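FOR RELEASE IN MARCH
Contact: Sandamali Herath, Trornum Robotics Club

Trornum students take their table-clearing robot to the Manolakis Cup

TITSIDE — I've been coaching the Trornum Robotics Club for two years now, and I don't think I've ever been this excited to send out a press release (I've also never written one before, so bear with me!). Our high school team has earned a place in the final of the Manolakis Cup, the regional student contest for robot arms, and we'd love for our neighbors to come cheer.

The challenge this year is called Clear the Table. Each team gets a tabletop with everyday objects on it and has to program an arm and hand to pick them up and put them in a bin. No joysticks, no remote help once the clock is running. It sounds like a chore you'd give a six-year-old, and my students would like you to know that it is very hard.

We have 15 students on the team, from freshmen who wrote their first line of code in the fall to seniors who are already arguing about college labs. They split up the work themselves. One group handles vision, one handles the hand, and one keeps the logbook, and that last group is the one everybody is scared of. By the end of winter the logbook had almost 1000 practice tries in it, each with a note on what went wrong.

"I used to think grabbing things was one problem," says Christos Balaskas, a junior who leads the hand group. "A cup and an apple are completely different problems. You fix your grip for one and then you have to start over on the other."

We practice after school in the old drafting room, usually until 6 p.m., later if somebody's parents bring food. Lately we've been working on the drop-off, getting the fingers down over the bin without bumping the rim.
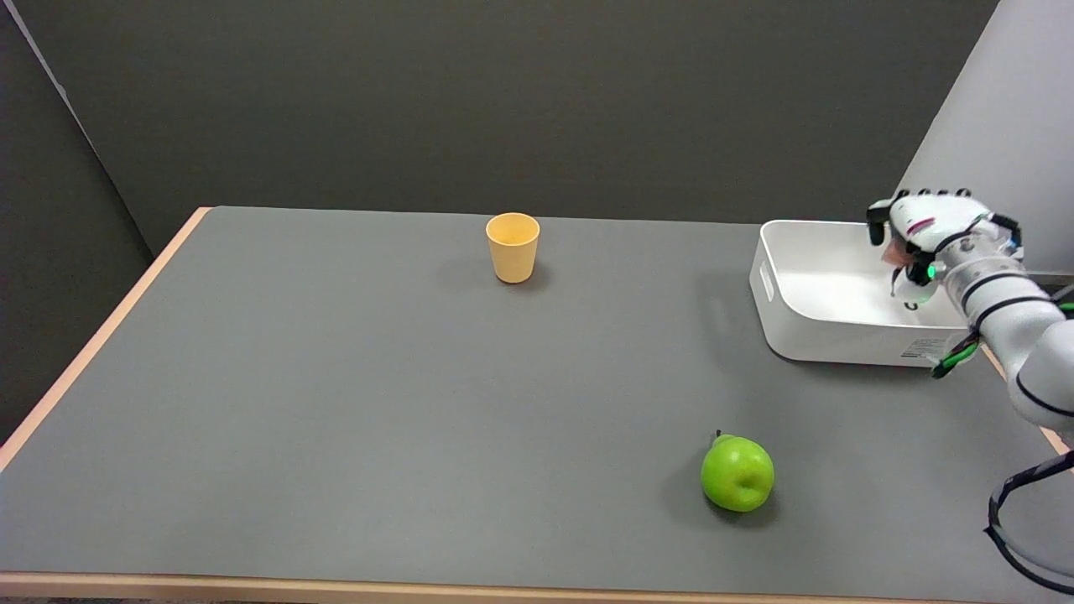 The hand at the bin during practice, with a yellow cup and a green apple on the table. Photo: Trornum Robotics Club

The final will be held in the Ukside High School gym in April. Doors open at 9 a.m., and our first run is at 10. Admission is free, and there's a try-it table for younger kids — bring them!

We're also raising money for the bus and for spare finger parts. A gift of $25 gets your name on the team banner, and checks can be left at the Trornum school office. Students in eighth grade and up who want to join next season can stop by the drafting room any afternoon and ask for me.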